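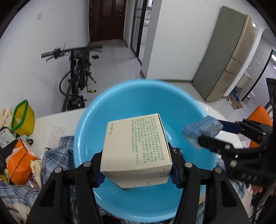 Shagufta Rind wrote in after the March issue to ask whether hand-held grippers can teach a robot anything about soft things, or only about boxes and cups. Her doubt was that a cloth never lies the same way twice, so a thousand recordings of it might be a thousand different tasks.

The Istance group has a partial answer. They trained one policy on 1000 two-handed recordings made in ordinary homes, with small cartons and cloths handled over the same basin, and a second policy on the cartons alone. On cloths neither had been trained on, the mixed policy got a usable grip in 18 of 20 tries. The carton policy managed 8.

The gain came mostly from grip timing - the mixed policy closed its jaws later and lower on the cloth. Carton results were the same for both.

Shagufta's point still stands for folding, which the group has not tried. Kakakhel is repeating the test with towels, and we will print those numbers when we have them.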